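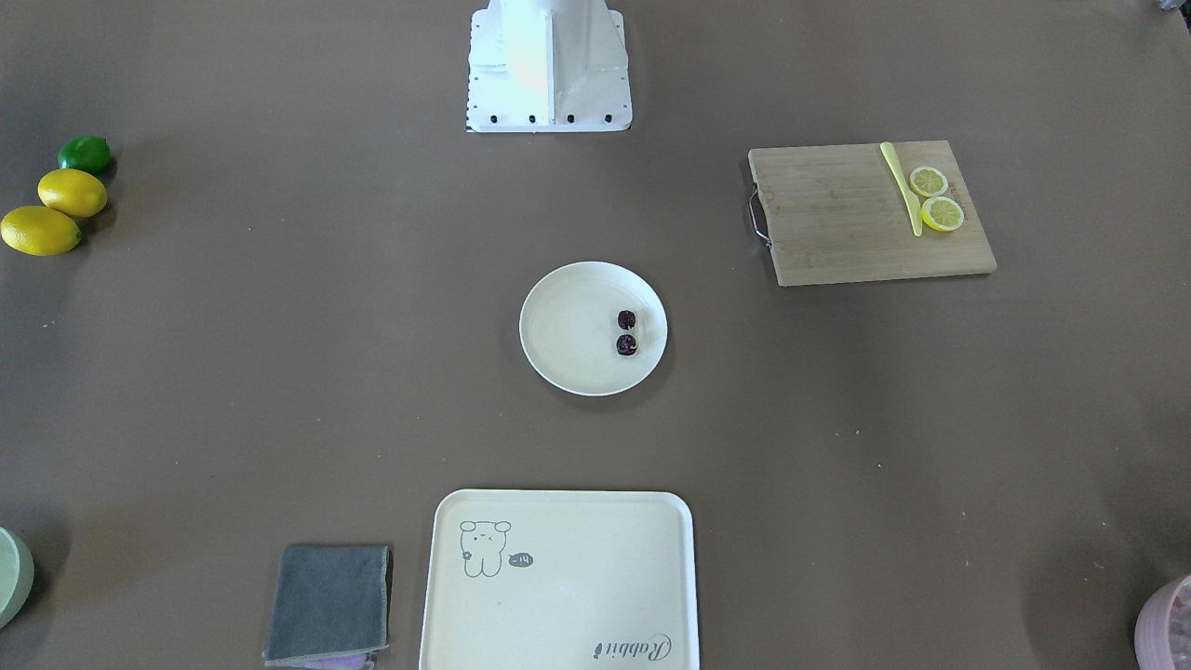

Overhead view, start state for the cherries and lemon task.

Reading time: 3 min

mallee_servo
Finally got the new planner going on the bench at Trerkdale and I'm stuck on something dumb, so hoping one of you has been here. We're running Wurel for the motion planning with Kapoor doing the segmentation off the overhead cam. Limes, lemons, the plate, all fine. Even the two cherries come back as two separate masks, which I did not expect at that size! The shiny stuff is where it goes to pieces. I ran 100 grasp proposals on a steel scoop and 59 of them had the fingers closing on a bit of air inside the bowl. Anyone got a favourite trick for reflective things, before I start rewriting the depth filter?

tinpot22
Depth filter won't save you, mate. Stereo on polished metal gives you garbage and you can't filter garbage into a scoop. I'd throw the depth out inside the mask and fit a primitive to the outline instead. Handle's basically a cylinder, go for that.

gumleaf_ros
Disagree a bit. Fitting to the outline is fine from overhead but it gets ugly the moment the wrist cam is close in. We tried it in August and the fit flipped end for end every few frames - drove the controller mad. What sort of view are you getting from the wrist?

mallee_servo
This sort of thing. Plain background, nothing piled on top of it, and it still can't work out where the bowl stops. 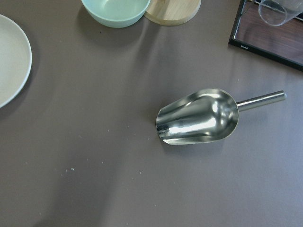 Should the planner use the wrist camera or the overhead one for the final approach?

I'd use the wrist camera for the last bit and keep the overhead pose as a sanity check, so if the two disagree by more than your gripper clearance the arm stops and replans.

tinpot22
Fair enough, but look at those streaks inside the bowl, bright next to nearly black. Any edge detector is going to find six scoops in there. The handle is the cleanest thing on it and I'll die on that hill.

zusico_fan
Has anyone mentioned Zusico yet? Their tracker lets you lock the long axis once you've got a decent first estimate, and that sorted the flipping for me. Bit of a pain to build (the docs are two versions behind) but it plays nicely with Wurel if you turn off the automatic frame publishing.

gumleaf_ros
Locking the axis just hides it if your first estimate is backwards. Then you're confidently reaching for the wrong end!

zusico_fan
Sure, so take the first one from overhead where the whole thing's in view. I average 22 frames before locking. Slow start, but I haven't had it come up backwards since.

mallee_servo
Righto, I like that. Overhead for the first pose, lock it, then handle only on the way in. Also wondering if the crumbs on the table are throwing the plane fit out, there's a little trail of specks near the scoop.

tinpot22
Doubt it. Bump the RANSAC iterations to 1000 if you're worried, but I'd wipe the table first.

mallee_servo
Wiping the table, got it. I'll post the config once I've got the axis lock building, it's whingeing about a missing header at the moment.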